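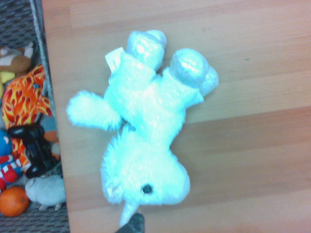 Written by Oľga Kubíček
Care guide for Remport plush, section 4: Surface cleaning and drying

This section covers long-pile toys with satin parts, including the white unicorn. For beanbag animals and anything with a sound box, go to section 6.

Before you start

Lay the toy on its back on a clean, flat table. A wooden top is fine if it has been wiped and has no wax or polish on it. Find the small white fabric tag in the seam and read the washing symbols. If the tag and this guide disagree, follow the tag.

You will need:
Two white cotton cloths
A bowl of cool water
Mild liquid soap, unscented
A wide-tooth comb or a soft baby brush
A dry towel

Cleaning the fur

1. Shake the toy outdoors, holding it by the body. Do not hold it by the horn or the tail.
2. Check the seams at the legs, tail and ears. Mend any open seam before the fur gets damp (see section 7, Small repairs).
3. Add three drops of soap to the bowl and stir until it foams.
4. Dip one cloth, wring it out hard, and wipe the belly and chest in the direction the fur lies. The glittery specks can come away if the fur is scrubbed, so keep the strokes light.
5. Work outward to the sides and then the back. Rinse the cloth whenever it looks gray.
6. Go over the same areas with the second cloth, dampened with plain water.

Note: A little glitter on the cloth after the first cleaning is normal. If it keeps shedding after the third, switch to dry brushing only.

Satin parts: hooves and horn

7. Use a corner of the cloth with no soap on it. Dab. Satin snags easily and a pulled thread cannot be pushed back.
8. A hoof that has gone flat in storage can be rolled between your palms until the filling evens out.

Caution: Never iron the hooves or the horn, even through a cloth. The iridescent finish clouds with heat.

Mane and tail

9. Comb the mane while it is dry. Start at the tips and move toward the roots a little at a time – pulling from the top makes knots tighter.
10. Hold the base of the tail with two fingers and brush the tuft outward.
11. Keep the comb clear of the eyes. They are glossy and scratch easily. Wipe them last, with a dry cloth.

Drying

12. Press the toy in the towel. Do not wring it.
13. Leave it on its side in a room with moving air, away from radiators and direct sun. Turn it over in the evening.
14. When the fur is dry down to the backing, brush it once more to lift the pile.

Caution: Do not give the toy back to a child while the filling feels cool or heavy. Damp filling can go sour inside the body.

Replacement combs are listed in the parts table under item 873.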